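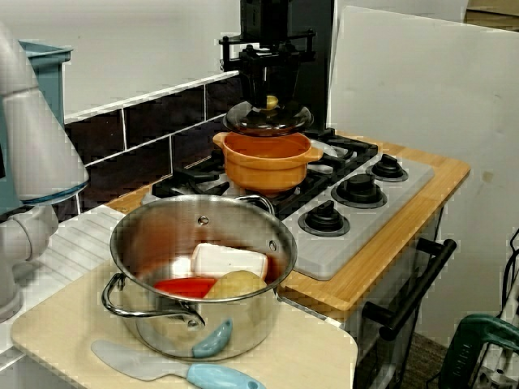 Lid and orange saucepan, kitchen cell, Truncombe.

The fault was written up on Monday as "lid turns in grip". The person who wrote it had gone home, and the log gave no cycle number. I signed the isolation sheet at ten past six in the evening, hung my lock on the supply and read the entry again. It did not get any longer.

I had come down from Altville on the afternoon train with the Kiani service case on my knees. The case holds finger pads, shims, a feeler gauge, a torque driver and a tube of Buloten grease that will not close properly. I had asked for a new tube in August. The office had sent a new cap, and it was the wrong thread.

A lid that turns in the grip has a short list of causes. The pads are worn, the fingers are out of parallel, the force is set too low, or the knob is greasy. People like to begin with the force, as it can be changed from a chair. I began with the knob. I wiped it with alcohol and looked at the cloth. The cloth was clean.

The pads came next. I took them off and laid them on a sheet of paper in the order they had come off, with an arrow for the direction of closing. The left pad had worn evenly. The right pad had worn along its lower edge and was almost new along the top. A pad does not wear like that unless the finger behind it is leaning.

I put the feeler gauge between the closed fingers. It passed at the tips and stopped short at the root. The right bracket had moved on its seat. One of its bolts took a quarter turn before the driver clicked, and it should have taken none.

There was a paint line across the head of that bolt, and the line still met its mate on the bracket. I looked at it for some time. For the line to agree, the bolt had either never moved or had been painted after it moved. The paint was a slightly different yellow from the others. I went back through the service sheets in the cabinet until I found the last visit. All the bolts were recorded as checked and marked. The initials were mine.

I remembered the visit then, though not the bolt. The building's heating had failed and I had worked in gloves. I had wanted the early train. It was quite possible that I had marked the bolts first and meant to go round again with the driver.

The bracket came off without trouble. I cleaned both faces, found a burr on the seat and took it down with a stone. I refitted the bracket with fresh thread lock, brought the bolts up in stages and left them to cure. The instructions give a curing time and I kept to it, sitting on an upturned crate with my coat on. At half past eight I checked every bolt with the driver, put the driver away, and only then opened the paint.

New pads went on both sides. A new pad facing an old one will pull the lid off centre, and the controller will report it as a vision error, and somebody will spend a day on the vision. I taught the closed position again, set the zero, and reduced the force to the figure on the plate. It had been raised at some point, probably to cure the turning. The change was not in the log either.

I took my lock off and ran the lid at reduced speed. The routine is to grip, lift, hold for 14 seconds, lower and release. I watched the knob. When I was satisfied with it I started the acceptance run of 200 cycles at working speed and filled in the sheet while it went on. The sheet has a box for "cause" and the box is small. I wrote: right bracket loose, bolt not torqued at previous service, marked in error. I put my initials beside it, in the same pen as the others further down.

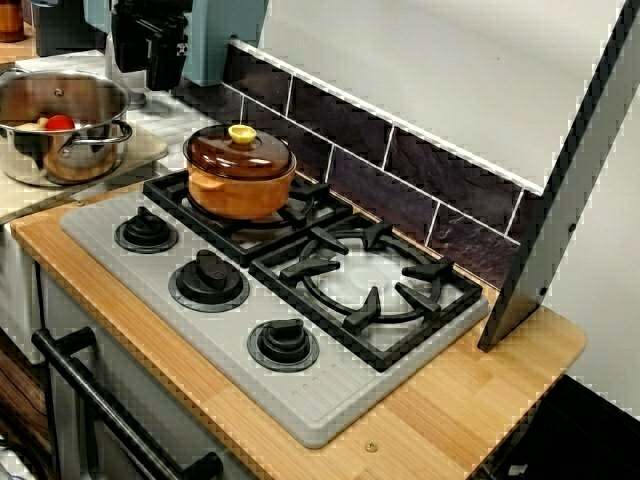
How often should the finger pads be changed?

Every 2,000 closures, and always as a pair. Change them sooner if one pad shows uneven wear, and check the bracket for movement before the new ones go on.

Both lines are from the card inside the cabinet door at Truncombe, which I had typed myself some years before. I took it down while the run was still going and added under the answer, in capitals, that bolts were to be torqued before they were marked. Then I read it over, and it looked like an instruction for someone else, so I copied it on to the lid of the service case as well.

The run finished at 9.40 with no slips recorded. I printed the result, clipped it behind the sheet and wiped the tube of grease before packing it. The last train to Altville was late. On the platform I wrote out another request for the cap, and gave the thread size this time.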